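Robots at Work: The Kitchen Crew
12 Dec 2024

A robot arm is a machine with joints, a bit like your shoulder, elbow and wrist. Motors turn each joint. At Kaltia, robot arms handle plates and cups.
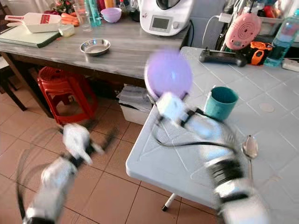
A gripper holds a round plate upright at the edge of a white table.

People at Kaltia used to move 460 plates in a shift. Now they spend 30 minutes checking the arms and 20 minutes planning the next job – new work that had to be learned. Workers still cook, and they fix the arms when a joint sticks.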